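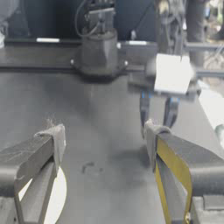 Good Practice Rules for a Shared Two-Arm Robot Table

Student project report, Wurniris workshop, Stullotbridge

Our task was to write short rules which every student can follow before a robot moves. The old rules had 76 points and we found that people did not read them to the end. We kept four.
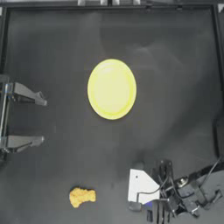 Cartwright, student author
2026-10-01

Rule one: the table is cleared before each session. Only the plate and the items of the present task may lie on it.

Rule two: the fingertip pads are looked at closely. If fibres stand out from the felt, this must be written in the log, also when the grip still feels good.
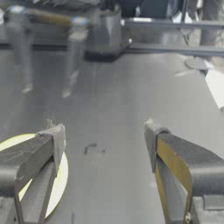 Marks on the table top are written in the same log, because a later reader may take them for an object. Rule three says that hands stay outside the rim while the arms have power.

Rule four is for toy food and breaded pieces. They start with free space between them, so that each can be gripped alone.

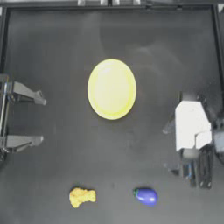

We tested the rules over 1,184 runs with the Usex checklist. The log was filled in well, but rule two was often forgotten at the end of a session. We will repeat the test in November.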